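Why is blue such a tricky colour?

Have a look around the room you are sitting in and see if you can find something blue. I expect you found something quite quickly — a sock, perhaps, or a book cover, or the lid of a pen. We are so used to blue that it is hard to imagine a time when it was a rare and special colour, but for a great many years it was.

Where did blue come from?

Long ago, people made their paints and dyes from things they found around them. Brown and yellow were easy enough, as you can dig them straight out of the ground in the form of earth and clay. Blue was much harder. One sort came from a stone called lapis lazuli, which had to be carried over mountains and across seas before a painter could grind it into powder. You can imagine how much that cost! Painters often saved it for the most important person in the picture.

Leaves that turn cloth blue

For clothes, people used plants. In Europe they grew woad, which has yellow flowers and rather ordinary green leaves. In warmer countries they grew indigo. You would never guess that there was any blue hiding in either of them, but there is, and dyers worked out how to coax it out by soaking the leaves for a long time. I am afraid it smelled dreadful.

The funniest part comes at the end. When cloth is lifted out of an indigo bath it looks yellowy green, and then the air gets to it and it turns blue while you watch. My friend Apolline Masson dyed six handkerchiefs this way in September, and her fingers stayed blue for nine days.

Folds and creases can play tricks on you as well, making one piece of blue cloth seem to be lighter in some places and darker in others.

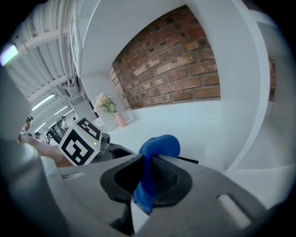
Try it yourself

Find an old blue cloth, scrunch it up and put it near a window. Now try to draw it with your crayons. How many different blues do you need?

Related
Why are flamingos pink?
How do sheep become jumpers?
What is a rainbow made of?
Who made the first crayons?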